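Programs > Grants > Reports > Pesside Water Reuse Study
Search this site Enter keyword Go

Progress report, second period
Submitted Oct 23, 2020

1. Scope
The grant covers a trial of rinse-water reuse at the Pesside dye works. The reporting period runs from June to the date of submission. Work in the first period was limited to metering and baseline sampling and is not repeated in this report.

2. Installation
The settling tank and sand filter were installed on the east side of the building and connected to rinse line 2. Tank capacity is 2,000 liters. The Hundar pump specified in the proposal was delivered with the wrong flange and was exchanged by the supplier, which moved commissioning back eight days. No cost was charged to the grant for the exchange.

3. Operation
Rinse line 2 has run on a blend of recovered and mains water. The target share of recovered water is 70 percent. The target was held on pale shades. On navy and black the share had to be lowered to keep residual color in the rinse within the limit set in the test plan. Filter backwash uses 400 liters per cycle, more than the design figure, and this volume has been deducted from the savings reported to date.

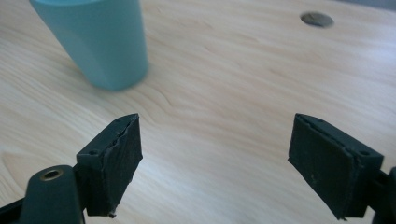 Jahangir Mondal commented on the draft of this section that the backwash should be charged to the filter and not to the line, as otherwise the two rinse lines cannot be compared. The tables will be recalculated on that basis for the final report. The deduction stands in the meantime.

4. Sampling
Samples are drawn at the filter outlet at the start and end of each shift. Turbidity, pH and conductivity are read on site. Color is read at the Borno laboratory. Conductivity rises through the week as salt from the dye bath carries over, and the tank is drained when it passes the agreed limit. One set of June color readings was rejected because the reference blank had expired. The set was not repeated and appears as a gap in the data.

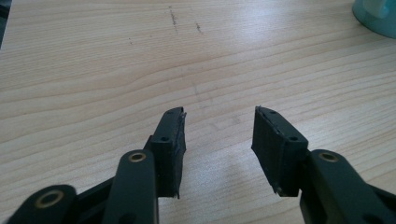

Process Water Group, Pesside

5. Budget
Spending is within the approved total. The pipework line is overspent and the laboratory line is underspent. We request approval to move the difference between the two. The form is attached as Annex B.

6. Next period
- Fit a second conductivity probe at the tank inlet.
- Repeat the dark-shade runs with a longer settling time.
- Begin the trial on rinse line 1, using the spare filter housing from the Moon site.
- Obtain a written quotation for sludge removal. The present arrangement is verbal and ends with the trial.

The dark-shade results will be sent separately when the laboratory has released them.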